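Stalleck Two-Arm Room Tidying Unit
Sold and leased by Roveck Equipment
Item 692
Page last revised July 26, 2020

We list the Stalleck because customers keep asking whether a machine can pick up a bedroom yet. Our answer is sometimes, slowly, and with a person close by. If you want a room cleared before lunch, hire a person.

The unit has two arms with a gripper on each. The usual chore we set it is floor litter: find the wrapper, close on it, carry it to a bag, let go. Any five-year-old can do this, though getting the five-year-old to agree is another matter.

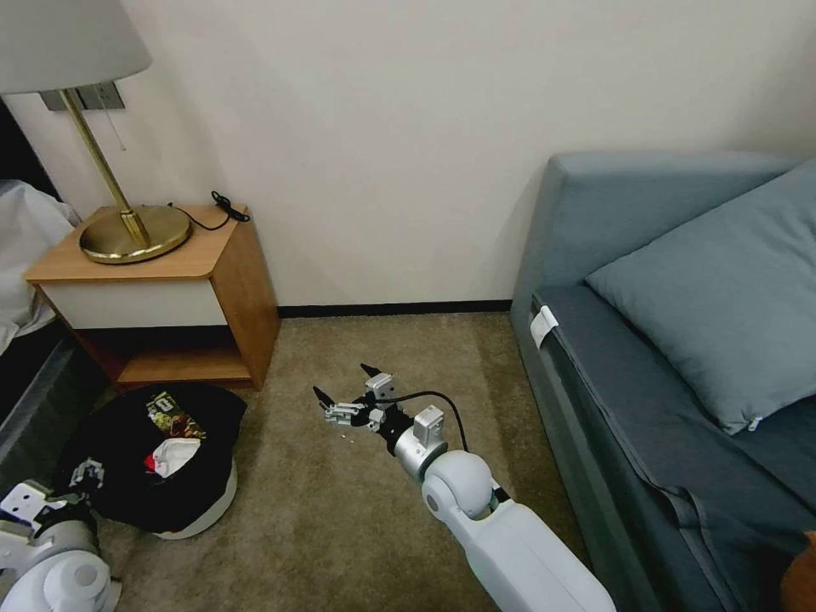 Carpet is harder than the brochures admit. A flat wrapper gives the fingertips very little to get hold of, and pressing down to reach it drags the pile. In our own trial the Stalleck cleared 17 pieces out of 41 with no help from the operator. We would call that a start. The sales sheet we were sent called it "household ready," and we have left that phrase off this page.

Bags are the other trouble. A soft bag moves when you touch it, so the opening may not be where the machine last found it. Count on setting the bag up yourself.

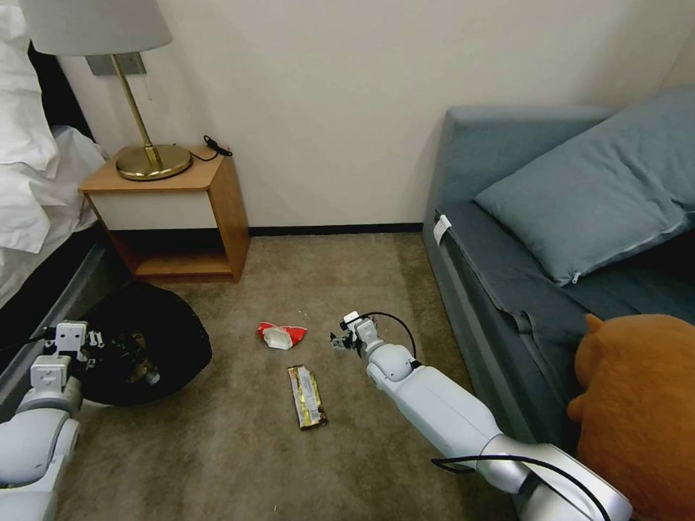 Benedito Bezerra wrote to us after a month's lease: I spent more time getting the rooms ready for it than I used to spend cleaning them. It did get better at candy wrappers. I would lease it again for the shop, where the floor is hard, but I would not put it in a guest room.

We think that's fair. Concrete and vinyl suit it better, and so do bins with stiff rims. The Arton rim adapter is sold separately and is worth having. The Tavares soft fingers are on back order until August — we haven't tested them and won't guess. 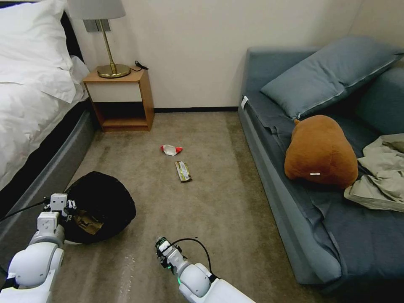 It does not make beds, fold clothes or vacuum. Ask before you order if your doorways are narrow.

Minimum lease: 40 days
Training visit: included
Returns: unit and both grippers, in the original crate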